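Glass lids on compartment boxes – worth the money or not?
Posted in: Storage, Sorting and Small Parts
April 2024

villanueva_c
I've been putting off the big button and bead sort since November and I'm finally at the stage of choosing what it all lives in. The choice is between plain white plastic compartment trays, the sort with thin dividers and lots of little square cells, and something with a proper glass lid with a metal rim. Half the blogs I read swear by glass. I'm not convinced. It looks to me like a way of charging more for a box. Has anybody lived with one for a while? And what do you clean the glass with?
Consolacion Villanueva

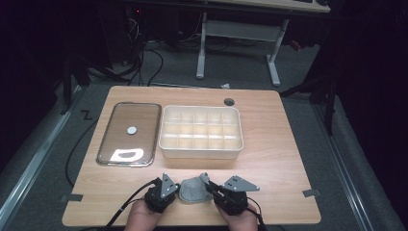 Hendriks
Glass every time, Consolacion. Plastic lids go cloudy and then you're opening every box to find out what's in it. I've had glass on mine for 3 years and I can still read my labels through it. Wipe with a dry cloth, done.

mossbank
Three years isn't long. I've got plastic lids that came with my mother's sewing things and they're clear enough to tell a shirt button from a coat button, and what else do you want from a lid?

Also, glass slides. Anyone who has carried a shallow tray of beads across a room with a loose glass lid on top knows what I mean.

villanueva_c
The sliding is one of my worries. The other is that a flat lid which only rests on top doesn't seal the cells off from one another. If the dividers are even slightly lower than the outer walls, the seed beads go visiting. Every product page shows the box sitting nicely on a shelf and never on its side in the boot of a car.

Hendriks
Why would it be on its side in the boot of a car?

villanueva_c
Because I take it to a class, Kristof. Things fall over.

tallow_and_twine
Going back to the cleaning question, I'd argue with "dry cloth, done". A dry cloth on a dry lid pushes the dust about and builds up a charge, and then the dust comes straight back. Slightly damp first, then dry. For the metal rim, run the cloth along it with a fingernail behind, or you get a grey line where the glass meets the metal.

For the tray, don't bother with a cloth at all. You'll never get it down into the corners of small cells. Tip the lot out, warm water, drop of washing-up liquid, soft paintbrush, leave it upside down on a rack overnight.

pocketful
I use a hairdryer on cold for the tray. Takes seconds.

tallow_and_twine
And where does the dust go?

pocketful
Out of the tray!

mossbank
On to the table, which you then wipe. I don't see the saving.

Hendriks
I use the Ekiritz cloths, the thick speckly grey ones. No streaks and they wash well. I'd never go back to kitchen roll on glass.

mossbank
I bought those on the strength of a thread very like this one. They shed. First two washes I was picking fluff off everything. An old cotton pillowcase cut into squares does the same job and costs nothing.

Hendriks
Did you wash them before the first use? It says to on the band.

mossbank
If a cleaning cloth needs cleaning before it cleans, I have questions. But no, I didn't.

villanueva_c
This is drifting, but I'm enjoying it. Can anyone tell me about cell size? I've seen the Nesmont trays and the Evico ones. The Nesmont cells look too small for my fingers and the Evico ones look as if they'd waste half the space on anything under coat-button size. The Evico listing says "holds up to 1000 pieces" and I'd love to know 1000 pieces of what.

pocketful
I can answer that one, because I was annoyed enough to test it. Evico tray, 6 mm beads, filled level with the dividers. I got 988 in. So it's not a wild lie, but with every cell filled like that you can't get a finger in to pick anything out, and they jump into next door the moment you touch them. For real use, I'd say half full at most.

mossbank
You counted 988 beads?

pocketful
It was raining.

tallow_and_twine
Half full is right. The trick with small cells is not to pick with your fingers at all. Use a damp matchstick for seed beads, tweezers for flat buttons. Or press one edge of the button down and it tips up for you, if there's room in the cell for it to tip. That's the real test of cell size for me – can a button lie flat and still have a gap on one side?

villanueva_c
That's the first useful measurement anyone's given me, thank you. By that rule the Nesmont is out for anything but beads.

Hendriks
Nesmont with a glass lid for beads, then, and a deeper box for the buttons. You can buy the lid separately.

villanueva_c
Separately and for nearly the price of the tray, yes, I noticed. And is it made for that tray, or is it just a lid that happens to be close? I looked at one in the Macapagal shop and it overhung at the short ends. The assistant said it was "universal". I've never met anything universal that fitted.

Hendriks
Mine fits.

mossbank
Yours fits the tray you bought it with.

Hendriks
Fair enough. I did buy them as a pair.

tallow_and_twine
Measure the outside of the tray walls, not the inside, and check the corners. A lid with rounded corners on a tray with square ones leaves the tray corners poking out, and that's where it catches on your sleeve. Ask me how many bugle beads I've had out of a carpet.

pocketful
On that subject, work on a table with a towel under the tray. Beads don't bounce on a towel. On bare wood they're on the floor before you've heard them go, and dark carpet is the worst thing to lose them in. And if your desk has one of those cable holes, put something over it. Mine swallowed a whole twist of silver ones and I had to crawl underneath with a torch.

mossbank
Agreed on the towel, and I rarely agree with pocketful.

villanueva_c
Right. Where I've got to is this. I'll get one plain tray with no lid, sort the beads into it, and see whether I miss the lid at home. For the class they can go in screw-top pots, and Kristof can keep his glass. I still haven't heard a reason for it that isn't "it looks nice".

Hendriks
It keeps the dust off and you can see through it. Those were two reasons.

villanueva_c
Cling film does both.

Hendriks
I'm going to pretend I didn't read that.

tallow_and_twine
Cling film on a bead tray will lift half the beads out with it when you peel it back. Please don't. A bit of card cut to size is better, with a book on top if you've got a cat.

villanueva_c
Card it is. I'll report back once the first tray's done, and if I end up buying the lid after all I'll own up to it in this thread.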